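Home | Diary | Knitting | Wurdale Walks | Guestbook

Tuesday, late

The great October sort-out has begun, and I am so happy about it I could sing! I got up before the alarm, drank my coffee standing at the sink and had the first bag of clothes open by the time it got properly light. I've been putting this off since spring. All the knits and soft things from both closets, the bag from under the stairs, and the box that came back with me from Castesel and never got unpacked (shame on me). I wanted it done before the cold sets in, and today was the day.

My system, if you can call it that, is to do everything on the white table. I tried the bed last year and it was hopeless, everything sank into the quilt and I kept sorting the same sweater. On a plain white top you see what you've got. You see the pills and the pulled threads too, which is less fun, but better now than when I'm half out the door with one arm in a sleeve.

The blues came first. I have a weakness for that strong teal, I've bought it for years in one form or another, and seeing it come out of the bag cheered me right up. I love a good ribbed band more than any other part of a garment. When the ribbing is still springy, the whole thing has years left in it, and when it's gone slack you can wash and block all you like and it will still hang there like a tired sock.

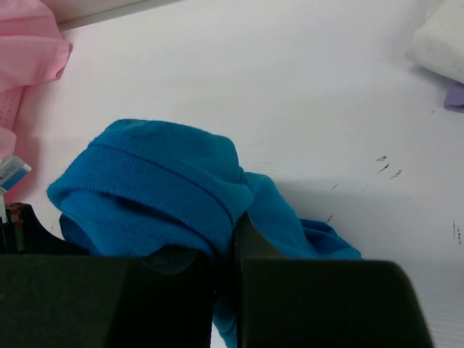 Teal knit with its ribbing, and a bit of the pink at the side.

I was strict about the pinks. Pink and I have a long history and most of it is bad, but there's a soft waffle-knit kind of texture I can't resist, and anything like that gets a second chance. Labels stay in, by the way! I used to snip every one because they scratch, and then I'd stand at the washer with no idea if a thing could take warm water. Never again.

Ionuț Moldovan stopped in at lunchtime with a jar of his plum jam and stayed to fold, bless him. He folds sleeves in first and then rolls the whole thing up from the hem, tight as a sausage, and I've always done flat squares. We had a very lively discussion about it. I gave his way a try on one shelf and I have to admit it holds a lot more - and you can see every color at once without digging! So the top shelf is now his style and the lower ones are mine, and we'll see who wins by spring.

By midafternoon I had 4 bags tied up for the Ciobanu swap. They want things clean, dry and in bags under 6 pounds, and I weighed mine on the kitchen scale one by one, feeling very official. I do like that swap. Last time I went in with baby hats and came home with a whole bag of Wolano sock yarn, enough for two pairs and a stripe.

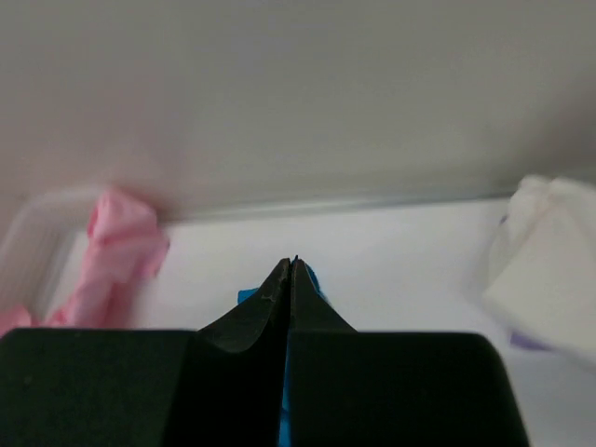 How do you fold a stretchy knit so it doesn't lose its shape?
Lay it flat, smooth it with your palms without pulling, bring the sleeves in and fold it in thirds. Never put it on a hanger, as the weight drags the shoulders down.

(I wrote that out for my niece, who asked on the phone tonight, and I'm keeping a copy in the diary so I don't have to think it up again.)

Supper was toast with the plum jam, which is wonderful, a little sharp. My back aches and there's fluff all over my good black pants, and I couldn't care less. I went and opened the closet door again before I sat down to write, just to look at it.

Tomorrow the scarves. There's a gray one with a hole I think I can darn, if I can find the needle.

Recent entries
- The box from Castesel
- Darning in front of the radio
- First frost on the Wurdale path
- Wolano socks, second try at the heel
- What I brought home from the Ciobanu swap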